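Küchenpraxis I, Begleitblatt zu Einheit 3: Brett, Messer, Ablage

Liebe Teilnehmerinnen und Teilnehmer, bevor wir in der nächsten Stunde endlich ans Gemüse gehen, möchte ich noch einmal in Ruhe beim Arbeitsplatz bleiben. Ich weiß, das klingt nach wenig, aber wer seinen Platz gut einrichtet, schneidet hinterher viel entspannter (Herr Kinoshita hat das letztes Mal so schön vorgemacht!).

Das Brett kommt in die Mitte, flach und mit genug Tischfläche ringsum. Bambus ist angenehm hart, will aber nach dem Abwaschen aufrecht trocknen und ab und zu etwas Öl. Bitte nie in die Spülmaschine damit, auch nicht »nur dieses eine Mal«. 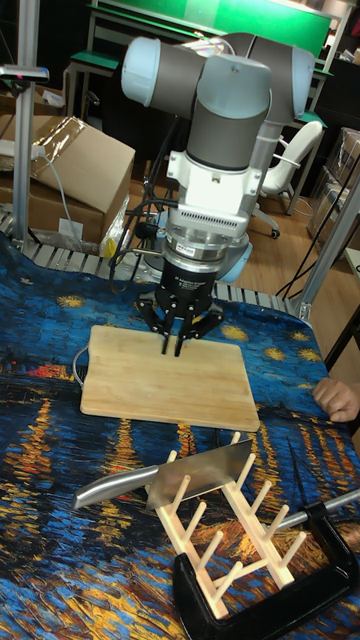 Abb. 1: Bambusbrett auf der Sternennacht-Decke, vorn das Messer auf dem Holzständer

Zum Messer: Die breite Klinge ist vielen anfangs unheimlich, dabei führt sie sich an den Fingerknöcheln entlang wunderbar ruhig. Abgelegt wird sie so, dass jeder am Tisch sie sieht, also niemals unter einem Tuch und niemals im Spülwasser. Die freie Hand bleibt leicht gekrümmt, das üben wir noch. 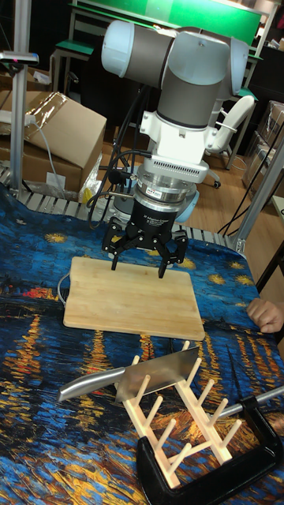 Abb. 2: Klinge quer über den Holzstiften des Abtropfständers, unten rechts die Schraubzwinge

Bis zum nächsten Mal bitte Seite 2 im Heft ausfüllen und ein eigenes Küchentuch mitbringen. Fragen gern vorab an Frau Minami.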